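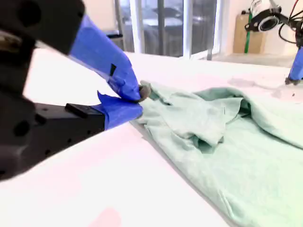 Kit de dois braços Skivley: galeria do teste de bancada
Publicado em 19 de agosto de 2025 (terça-feira)
Texto: Neusa Sampaio. Montagem: Emerson Guerra e Tzu-hsuan Yang.

O kit Skivley é vendido pela Costau para laboratórios, escolas técnicas e pequenas oficinas que querem trabalhar com manipulação de tecido. Inclui o programa de controle, o manual de montagem em português e um ano de suporte. Desde junho ele está na nossa lista de avaliação, e nesta página ficam registradas as duas posições de trabalho que mais usamos, ambas com roupa leve.

Pega pela ponta
O exercício mais simples do roteiro. Uma garra segura um canto da peça e a outra fica à espera do segundo ponto de pega. A fita azul nos dedos é a de pintor, comum, e se troca em poucos minutos. Quem preferir pode encomendar à Adero as capas de silicone, vendidas à parte.

Peça entre os dois braços
Os braços são montados frente a frente, nas laterais da mesa. O manual pede tampo claro e liso, e grampos para evitar que a bancada se desloque durante as sessões longas.

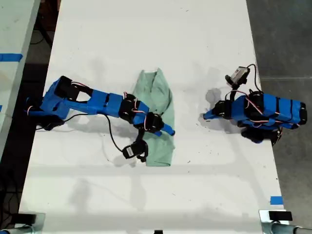 Os segmentos azuis são impressos em 3D. Os arquivos acompanham o kit, de modo que uma peça quebrada pode ser refeita na própria oficina. Os servos vêm numerados, e convém conferir a numeração antes de ligar os cabos, porque o programa não avisa quando dois deles estão trocados. Emerson perdeu uma tarde com isso.

O programa guarda até 200 sequências por projeto. Acima disso é preciso abrir um projeto novo e repetir a calibração, que leva 12 minutos. Nivaldo Fontes, da Costau, informou que o limite será revisto na próxima versão, sem data marcada.

Para dobra de camisetas o conjunto nos pareceu adequado. Para jeans e toalhas grossas ainda não temos opinião.

Referência do kit no catálogo da Costau: 3311
Referência das capas Adero: 273
Demonstrações na oficina Lopes, com hora marcada. Falar com Genivaldo Pacheco.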